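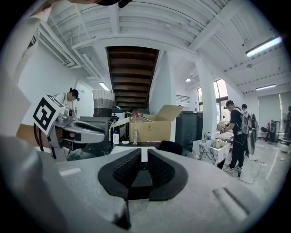 What's Inside a Big Building? Stairs, Beams and Boxes

A page for younger readers from the Trinberg buildings pages

Ever looked UP in a big workroom? Not at the people. Up. There's loads going on. Quick tour then, grab a pencil if you like drawing.

Pillars first

A pillar is a tall post. Its job is holding things up. Floors are heavy. Roofs are heavy too, and they need to push down on something. Walls can do it, but if you want a wide open room you can't have walls all over the place. So, pillars. Square ones, round ones, painted ones. White is popular, it makes a room feel brighter.

Try this. Put a big book on your head. Your neck is now a pillar. Don't run.

Beams

A beam goes sideways. It carries weight across a gap and hands it over to the pillars or the walls. At home the beams are often hidden behind a flat ceiling. In workshops people sometimes leave them showing. You might see ducts as well, those are big tubes for moving air about.
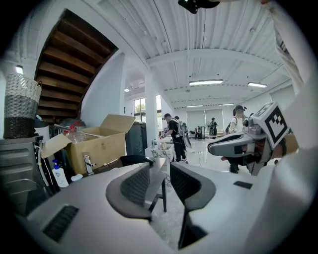

Page last changed: 1/1/21

The ceiling with the long lights is made of corrugated metal. Corrugated means it goes up and down in ridges. Why bother? Take a sheet of paper and lay it across two mugs. Put a coin on it. Floppy. Now fold the paper into a fan, lay it back over the mugs, try the coin again. Much stronger! Same paper. At Stistemwood school in April one class got 26 coins on theirs befor it went.

Stairs from underneath

Most of us only see the top of a staircase. Go and look at the bottom, it's better. The bits you stand on are called treads. The long sloping bits down the sides are stringers. Brown treads and white stringers on this one, so it's easy to tell which is which.

A good staircase has steps that are all the same height. Your feet learn the height after a step or two and then stop checking. If one step was even a little bit bigger you'd trip. Builders measure every one.

Things to put things in

Rooms need places for stuff. Ask yourself three questions. Is it heavy? Does it spill? Do I need it often?

Cardboard box: light, cheap, folds flat. Has flaps. Hates water.
Woven basket: bendy strips going over and under each other. Lets air in.
Cabinet: has a top you can use as a shelf aswell.
Bin: tall is good, takes up less floor.
Pallet: a flat platform made of slats with gaps. Keeps things up off the floor, and a forklift can get its forks in underneath. 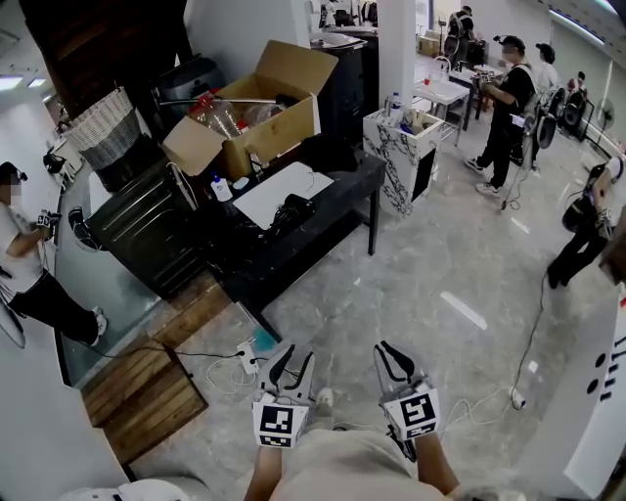

Box on the table, basket by the door side, pallet on the floor.

Bottles go in an open box nicely because the sides stop them toppling. Coloured caps help too. If all the red caps mean one thing you can find it fast. Check the label though!! Colours aren't a rule, and never open a bottle if you don't know what's in it.

Cables on the floor: walk round, not over. Grown-ups should tuck them along a wall where they can.

Your turn

Draw a room that is 10 big steps long. Where do the pillars go? Where do the stairs come up? Put in one box, one basket and a pallet. Now draw it again from underneath, as if the floor was glass. Tricky.

Next page: Roofs and Rain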